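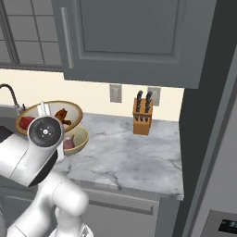
Floor notes from Vilascombe

I spent most of December on the floor at Vilascombe, much of it on my knees, and a few people have asked for the details. These are my working notes with the shorthand removed. They cover the sprung subfloor, the vinyl on top, the tape, and one argument over a seam. Anyone looking for an opinion of the dancing should go elsewhere. I saw the show in pieces, usually from the wing, looking down.

What was there

The hall at Vilascombe was built for lectures. The stage is a thin layer of hardwood screwed to boards, and the boards run upstage to downstage over a concrete slab. Walk across it in street shoes and it sounds hollow, so visiting companies assume it has some give. It has some give between the sleepers and none on top of them. For dance that is worse than a floor that is hard all over. A dancer can adjust to a uniformly hard floor in one class. A floor that changes every couple of feet can't be learned, and the shins find that out first.

The area we had to cover, wing to wing and including the crossover behind the black drape, came to 2,172 square feet. The drawing the hall sent showed less because it left out the crossover. Siebe De Haan, who runs production for Hulance, caught this before the truck was loaded. Hulance's dancers make their fast crossings at a full run, and Siebe wasn't willing to have them step off a sprung deck onto bare slab in the dark.

The subfloor

Hulance tours with Dodwood panels. They are plywood on both faces with foam blocks between, tongue on two edges and groove on the other two. The blocks are staggered so that no straight line through the panel passes over foam the whole way. The panels lock with a cam, and the cam takes a hex key that is always in the other person's pocket. We started at the downstage center line and worked outward and up. Starting from a side wall is faster, and I've done it, but the side walls at Vilascombe are not parallel and the error would have landed at the front edge in full view of the house.

The old stage has a low area upstage left, left over from a trap that was filled in at some point. A locked panel will bridge a dip like that and look fine. Put weight on it and you hear a click, which is the tongue moving in the groove. We lifted that row, shimmed with strips of roofing felt, and laid it again. Felt compresses a little and stays put. Cardboard gets used for this all the time and turns to powder by the end of a run.

We left a gap at every wall and at the proscenium. The heat comes on hard at Vilascombe in the late afternoon and the air is dry enough by curtain that wood moves. A floor wedged tight against masonry has only one way to go.

The vinyl

Fourteen rolls, black, matte side up. Direction was the first question. Running the rolls across the stage, stage left to stage right, hides the seams better from a raked house and is what most people expect. Running them up and down means fewer cuts around the proscenium. We went across. The floor work in "Semaan" travels sideways for long stretches, and a dancer sliding along a seam is much less likely to lift it than one sliding over it.

Rolls that have been on a truck in winter need to warm up before anything else happens. Ours were unrolled in the early evening and left flat overnight with the hall heat on. If you tape cold vinyl it grows under the tape, and by the next morning there's a ridge running the length of the stage. People then pull the tape, stretch the vinyl, tape it again, and have the opposite problem when the heat goes off.

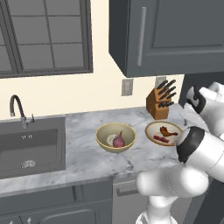 The next morning we pulled each roll snug from the stage right end, one person kneeling on the fixed end and one walking it out with flat palms. Snug means no bubble when you drag a foot across it. It doesn't mean tight. Griet Leemans has done this longer than any of us and uses a socked foot, because she can feel a bubble through a sock that she can't see under work light. I tried it and she's right, though it took me most of the morning to tell a bubble from a panel joint underneath.

The seam

Vinyl seams should not sit directly above panel joints. Everybody agrees on this. Our trouble was that the width of the rolls and the width of the panels drift in and out of step, and at one point upstage the two lines ended up nearly on top of each other. There were 2 ways to deal with it. One was to start the whole vinyl lay again, shifted downstage. The other was to overlap a roll and cut through both layers, which moves the seam but costs a strip of good vinyl for every future venue.

Remo Rinaldi, the rehearsal director, wanted the shift. I wanted the cut. My reasoning was time, since we had lighting focus due on the deck after lunch and a restart would have eaten that. His was that touring vinyl which has been trimmed once gets trimmed again, and in a couple of seasons you own a set of rolls that fit one building. We shifted. Focus began late and the lighting crew were polite about it. Having thought it over, I'd still have cut, but I don't pay for the vinyl.

Tape

Cloth tape on the perimeter, vinyl tape on the seams. Tack each seam at the center with a short piece, then at both ends, then halfway between, and only after that run the full length. Run it from the middle out. Rub it down with something hard and smooth; I use the back of a plastic spoon. Clean the vinyl before taping with a barely damp mop and plain water, and wait for it to dry completely. Floor cleaner leaves a film, and tape laid on film peels in the second act.

Rajeshwari Thomas, who dances the long solo, asked for the floor to be slower than it was. Slower is a dancer's word for more grip. We mopped again with warm water and let it dry without fans, which took off whatever the rolls had brought with them from storage. She came back, did a few turns in the upstage corner, and said it was better on the ball of the foot and unchanged on the heel. I have no explanation for the heel.

No rosin on vinyl. The hall had a box of it backstage and I moved the box.

Maintenance during the run

Dry mop before class, damp mop after class, dry mop again at the half. The damp mop needs 15 minutes to dry with the doors shut, longer if the house is already warm. Walk every seam before the half with the work light low and to one side. A lifted edge throws a shadow at that angle that you'll never catch from above. We replaced tape on the second seam from the front twice, both times at the same spot, where the men come down out of a lift and pivot.

Koen Segers has asked for the panel layout as a drawing, numbered, with the shims marked. I have it on graph paper and will redraw it before the next load-in. The cams on the upstage row want new screws before then as well.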